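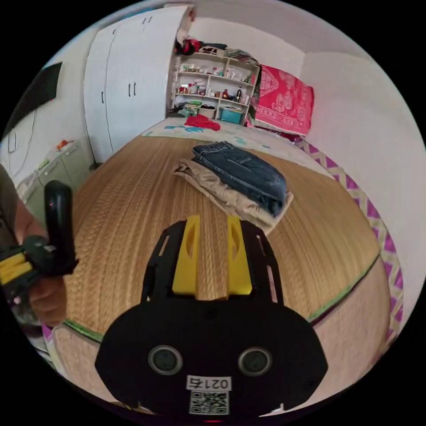

A straw mat with a green border covers a large bed.

Hotel chain says straw mats will cut summer power bills. The numbers are thin.

December 27, 2019

Budget hotel chain Gradotar plans to put woven straw mats on the beds in all 309 of its rooms before next July, and says guests who sleep on them will turn the air conditioning down without being asked.

The company announced the plan this week along with its supplier, Plevow, which sells the mats under the name Virk. According to the announcement, a trial at the Jistevero hotel last summer led to a 30 percent drop in the power used for cooling. Gradotar called the result "clear proof that old ideas still work."

That is a big claim for a bed covering, and the announcement does little to back it up. The trial lasted 2 weeks. It covered one floor of one hotel. The company compared the power bill with the same two weeks a year earlier, but did not say whether the weather was the same, or whether as many rooms were booked. Asked for both figures, a company spokeswoman said they were "not being shared at this stage."

She did confirm that the thermostats on that floor were replaced in the spring. The new ones switch the cooling off when a room is left empty. The old ones did not. Gradotar has not tried to work out how much of the drop came from the thermostats and how much came from the mats.

Sleeping on straw or reed in hot weather is nothing new, and plenty of people swear by it. A mat lets some air move under the body and does not cling the way a sheet can. Whether that is enough to make a paying guest get up and change the thermostat is a different matter, and the trial did not ask. No guests were surveyed.

Cost is another open question. Plevow lists the mats at $60 each for the large size, before any bulk discount. The company says a mat will last "several seasons" but offers no warranty beyond the first. It also says the mats should be wiped down and aired between guests, a job that would fall to housekeeping staff. Gradotar said it does not expect to add hours.

Guests who would prefer an ordinary sheet will be able to ask for one at the front desk. The spokeswoman could not say how many did so during the trial.

A second trial, at a hotel that has not been picked yet, may take place in the spring. By then the mats will already be on order.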